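Keep the Tube. Toss the String.

By Agata Pace

Apr 28, 2025 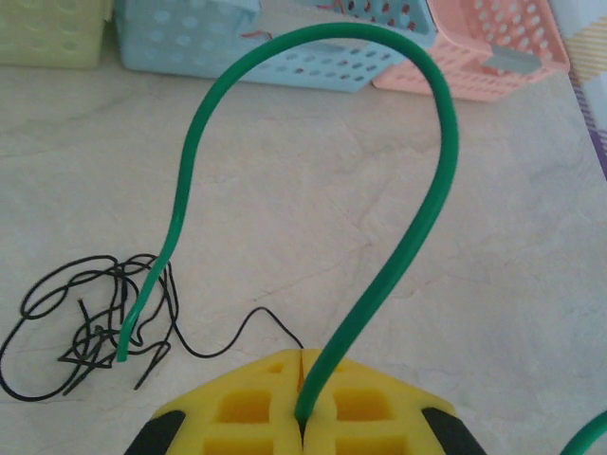
Green tube, black string. One of these is worth keeping.

Every house has the drawer. Ours in Posthorpe was the second one down, left of the stove, and for years it opened four inches and stopped. You had to slide a butter knife in and press something flat before it would give. I have now emptied it, and I have an opinion, and the opinion is that most of us are saving the wrong stuff.

String first. People get sentimental about string. My grandmother saved it, your grandmother saved it, there was a war on or there had just been one. Fine. But she wound hers. She had it on a card, with the end tucked in a notch, and when you needed a piece you got a piece. What I had was a heap. Thin black string, all loops and kinks, ends poking out every which way. You pull one strand and the whole wad tightens up like it heard you coming.

String you can't get to is not string. I spent most of a evening once picking apart a knot so I could tie up a tomato plant, and the plant fell over while I was inside. A new ball at the hardware store costs less than lunch. I went and bought one, then put the old tangle back in the drawer. Next to the new one. Guess what happened to the new one.

So, toss it. All of it. Don't sit down with it in front of the TV, don't promise yourself a rainy day.

Now the tube. Different case entirely. A length of green plastic tube, cut at the end, fatter than it needs to be for any job I can name. My sister would bin it in a second. I say keep. It bends over and makes an arch on the table and you can follow the whole bend with your eye, up and over. It can't knot itself. It doesn't breed. You could siphon a fish tank, drain a cooler, slide a bit over a bucket handle that cuts into your fingers. I have done 2 of those three and will get to the third.

That's my whole test, really. Not "will I use it," because everybody lies on that one. Can I pick it up and have only it in my hand? If yes, it stays. If four other things come along for the ride, out.

The foam is harder. Yellow, waffled, little square pockets, a slit down the middle. I like it more than I should. Lemon yellow! Foam takes up a ton of room for something that weighs nothing, and I know that, and I still think a piece with a slit in it earns a spot. It grips things. Stick the tube in the slit and the tube stands up. A pencil would probably do the same. Is that a use? I'm calling it a use.

I tried out this theory on the neighborhood list and got an earful. One man said he keeps string "by feel," whatever that is. A woman from Nevadness wrote me 700 words in defense of tangles, saying that working one loose is the only hour of the day her phone stays face down. Good letter. Nearly turned me. Then I remembered the tomato plant.

The other camp wants me to buy organizers. Flondik sells a set of drawer trays for $59 and I've looked at it more then once. Lovely trays. But a tray with a tangle in it is a tangle in a tray, and now you're out $59 and the drawer still stops at four inches because the tray is too tall. Old egg carton, cut in half. Done.

Last thing, rubber bands. Keep 5. I don't care how many come with the broccoli. Five on the doorknob and the rest go out, and if you are a person who has made a ball of them, put the ball outside for the kids.

The drawer opens all the way now. I found the other half of the cheese grater behind it.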